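How a Drip Tray Works
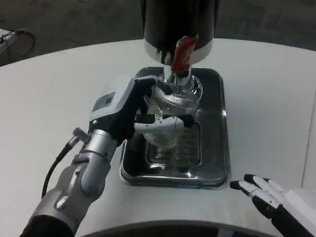 A glass pitcher under the spout, on a steel tray.

A drink dispenser lets liquid out through a spout. Liquid falls straight down, so the pitcher must stand directly under the opening.

When the flow stops, a few drops can stay on the spout. Surface tension – the pull between water particles at the surface – holds them there until they get too heavy. Then they fall.

The drip tray catches these drops. Its middle part has slots, so liquid can pass through and the bottom of the pitcher stays out of the puddle. The raised edges of the tray keep spills off the table.

Try it: turn a kitchen faucet off and watch for 9 seconds. Count the drops.

Word to know
Spout: a short tube that guides a liquid as it pours.

Trerkside Science Pages, June 20, 2019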